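Unit 4 handout: Setting up a kitchen you can cook in
Household Skills, evening section
Updated 2024-06-19

Okay, so these are my notes from the last session, typed up for those of you who missed it and for those of you who were busy eating the bread I brought. They follow the order I talked in, more or less, with a few bits I forgot to say out loud.

Where we left off

Last time we did knives and cutting boards. This unit is about the room itself, or really about the counter, the cupboards and how you move between them. Most of you rent, so I'm going to skip anything that involves knocking down a wall. If you own your place and want to knock down a wall, come see me after class and I will try to talk you out of it.

I started teaching this unit because of my first apartment, in a building called the Coltov. The kitchen had one drawer. One! I kept forks, tape, birthday candles and the phone bill in it. I cooked badly there for two years and blamed my cooking, and then I moved the trash can from one side of the stove to the other and dinner got easier the same night. I've been annoying people about trash cans ever since.

The four zones

The book gives six zones, but I use four because I can remember four.

Storage is where food lives before you touch it. Prep is where you wash, chop and mix. Heat is the stove, the oven, the toaster, the microwave if you have one. Cleanup is the sink, the drying rack and the trash.

Walk through making a plate of scrambled eggs in your own kitchen tonight and say the zones out loud as you go. Storage, prep, heat, back to storage because you forgot the butter, heat, cleanup. You'll feel silly. Do it anyway, and write down every time you had to cross the room. That list is your homework, by the way, so keep the paper.

Prep space comes first

If you take one thing from tonight, it's that the best piece of counter goes to prep. In most kitchens that's the stretch between the sink and the stove. In most kitchens that's also where the mail goes, and the fruit bowl, and the coffee maker, and a vase somebody gave you. I want all of it moved.

How much do you need? I like room for a cutting board with a dinner plate on either side of it, one plate for stuff waiting to be cut and one for stuff that's done. If you can't get that, get a board that sits over half the sink. Lina makes a decent one with little rubber feet, and so do plenty of other companies. Measure your sink before you buy it (I did not, and I now own a very nice board that fits my sister's sink).
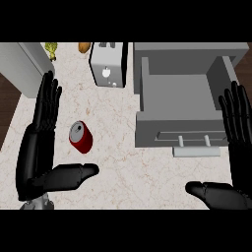
Small appliances are the other big space hog. My rule is that anything you use every day can stay out, anything you use every week goes in a low cupboard near an outlet, and anything you use less than that goes up high or out of the house. People get emotional about this one. Somebody in last May's group had a waffle iron that was a wedding present and had never been plugged in, and we spent a good part of the evening on whether she was allowed to give it away. (She was. She kept it.)

Please don't run cords across the prep area or behind the stove. And leave some air around anything that makes heat, especially under a cupboard. Check the manual for how much, because it varies from one model to the next.

Counter surfaces, the short version

Somebody asked which counter is best and I gave a long, rambling answer, so let me try again.

Laminate is cheap and wipes clean, but hot pans will ruin it. Wood is lovely and warm and forgiving, and you'll be oiling it for the rest of your life. Granite takes heat pretty well but usually wants sealing. Marble is the one everybody wants, and it's the fussiest of the lot: lemon juice, vinegar, wine and tomato will all leave dull spots if you let them sit. Quartz, the man-made kind, gives you the look with less worry, but it doesn't love hot pans either. Tile is fine until you have to clean the grout.

Whatever you've got, the daily care is the same. A drop of dish soap, warm water, soft cloth, then dry it. Skip the vinegar sprays on any natural stone. I know the internet says vinegar cleans everything. It also etches marble.

Use a trivet. Use a trivet even when somebody at a showroom told you that you don't need one.

Cupboards and reach

Stand at your prep spot with your arms relaxed, then reach without moving your feet. Everything you can touch is prime real estate. In there goes your everyday knife, board, salt, oil, one mixing bowl, one wooden spoon, a towel. After that, think about the stove in the same way: pans, spatula, tongs, pot holders.

Heavy things go low. I mean it about the Dutch oven. Light things that you rarely use go high, and get yourself a proper step stool so you're not climbing on a chair.

For deep lower cupboards, pull-out baskets are worth the money. The Trusia ones we passed around in class are 12 inches wide and they screw into the cupboard floor, so ask your landlord first. If the answer is no, a plain plastic bin does nearly the same job. Pull the whole bin out, get the thing, shove it back.

Spices: away from the stove, out of the sun, labels where you can read them. I keep mine in a drawer lying down. In the Coltov I kept them on top of the fridge, which was warm, and everything tasted like dust.

A pantry you'll really use

Group by meal, I say, and I know the book says to group by type of food. Try both. In my house the pasta, canned tomatoes, olives and anchovies all sit together, and the oats, raisins and honey sit together, and everyone who lives there can find breakfast without shouting up the stairs.

New cans go in the back, old cans come forward. Write the month you opened it on anything in a jar. Flour and rice belong in something with a tight lid, and if you've ever had pantry moths you already know why.

Leave one shelf half empty. It feels wasteful, I know! But that's where the groceries land when you walk in tired, and without it they land on your prep counter and stay there till Thanksgiving.

Lighting

We ran out of time here, so this part is new. If your only light is in the middle of the ceiling, you're chopping in your own shadow. Stick-on lights under the upper cupboards fix that, and the rechargeable kind don't need any wiring. Put them toward the front edge of the cupboard so the light falls on the board and doesn't bounce off the wall into your eyes. Warm white is kinder to food than the bluish kind. Tomatoes look sad under blue light.

Homework for next time

Bring your scrambled egg list. Draw your kitchen from above, on graph paper if you have it, and mark the four zones in pencil. Pencil, please, because you're going to change it. Then move one thing. Just the one, and cook with it that way for a few days before you decide whether you hate it.

Reading is the chapter on work surfaces in the Sárközi book, pages 93 and on. The library copy is the older printing and the page numbers are off, so look for the chapter title. Skip the section on butler's pantries unless you have a butler.

We're back in room 492 next session, the one with the working sink. Bring a dish towel and a container with a lid, since there'll be soup to take home.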